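My aunt Widad left me her table, and by left I mean she called in September and told me to come get it before she changed her mind. She was moving into an apartment over the Carnosetti bakery, the kitchen was the size of a bathtub, and the table wasn't coming. "It's a writing table now," she said. "You write, don't you?" I wrote invoices for Chidiac Plumbing, but okay!

So I drove 86 miles in Lina's truck with Lina complaining the whole way (the radio only got one station, and it was all polka), and we carried the thing down Widad's steps with a blanket over it like it was a sick horse.

I'd told everybody I was going to write letters at it. Real ones, by hand. I put a lamp at one corner, found a clear little container for the pens, and then I stood there on the concrete with my coffee and felt very much like a person with plans.
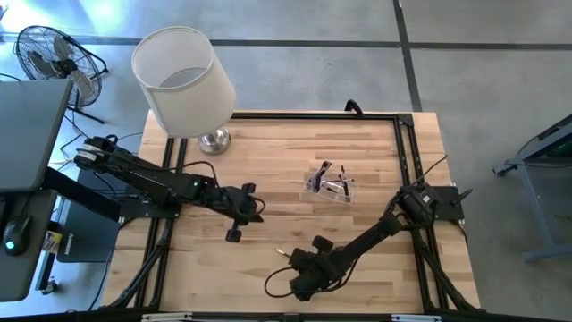
*Widad's table, with the lamp and the pens.*

The first letter was to Yasaman, who I hadn't talked to in three years over a thing with a borrowed coat. I wrote "Dear Yasaman" and then spent 30 minutes looking at the wood. It has these dark streaks that run left to right, and when I was little I used to drive a button along them like a bus, with stops. Yasaman had been on that bus plenty. She always wanted off at the pinkish plank, she said the good stores were there.

So I wrote that down. I wrote about the button and the bus and the pink plank, and by the time I got to the coat it only took up one line. I'm sorry about the coat, Yasaman, it was a great coat and I left it on a train.

Lina came by at four to get her truck keys and read the whole thing over my shoulder, chewing.

"You spelled Zermont wrong," she said, and went to look for a stamp.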